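Smoke Alarm Coverage in Rented Housing on Bullberg Street
Project report, Community Safety course

Background

In February a fire started in the rear stairwell of a three-story rental building on Bullberg Street. The tenants got out, but two of them told our class that they woke up to the smell of smoke and never heard an alarm. The block has had other small fires, mostly in trash bins and one in a parked van. I wanted to find out how many apartments had a working alarm.

Method

I put a one-page survey under 300 doors on Bullberg Street and the two streets behind it. It asked how many alarms were in the apartment, where they were mounted, and when someone last pressed the test button. Dorothy Whitlock, who manages the Starnitz building, let me leave a return box in the lobby. I also visited 10 apartments where the tenants agreed to have their alarms tested.

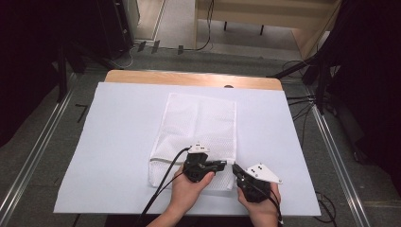

Eilif Wallin
Second-year student, Community Safety

Results

I got 39 surveys back. Most people said they had at least one alarm, usually in the hallway. Fewer could say when it was last tested, and several left that line blank. In the apartments I visited, seven had an alarm that sounded. Two had an alarm with no battery — both had been taken down because of cooking smoke — and one had only an empty bracket on the ceiling.

None of the stairwells I walked through had an alarm on the top landing. The February fire burned in a stairwell, so I asked Mrs. Whitlock about this. She said the owners had talked about it but had not set a date.

Problems

The return rate was low. The survey was only in English, and I should have had it translated. People who test their alarms may also be more likely to answer, so the real coverage could be worse than my numbers show.

Next steps

I have sent the stairwell findings to Mrs. Whitlock and will repeat the visits next term with the same test sheet.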